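Open day at the Grevar kitchenware works, Mutdale

The Mutdale site opens to visitors in June. Entry is by timed ticket and the tour lasts two hours, starting at the molding hall and ending in the test kitchen on the upper floor. I went on the first morning slot.

The molding hall is the loudest part and the shortest stop. Racks, baskets and utensil stands are made on one line, and the tool is changed between products. According to the panel at the door, the Onyeka range has a drop test of 200 cycles per sample. Pots and kettles arrive as blanks and are only finished on site – handles, knobs, lids.

Order 2339 was in packing when we passed. Cartons are closed by weight: a box outside tolerance is pulled and opened by hand. Our guide gave the output of the line as over 783 cartons a shift.

The test kitchen was the most useful part. Lids are checked for seating and for play in the knob, scales against reference weights, ladles for how they hang. Small white goods share a dark gray bench, with the scale in the middle and the larger pot to its right.

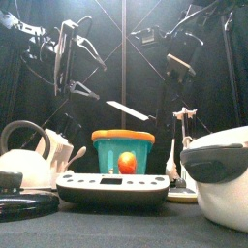
One visitor remarked that the scale was the weak item in the Grodanora set, as hers drifted by a few grams once the battery ran low. The guide noted it and gave her the service address.

Parking is behind the loading dock. The shop takes cards only, and seconds are kept on the lower shelves.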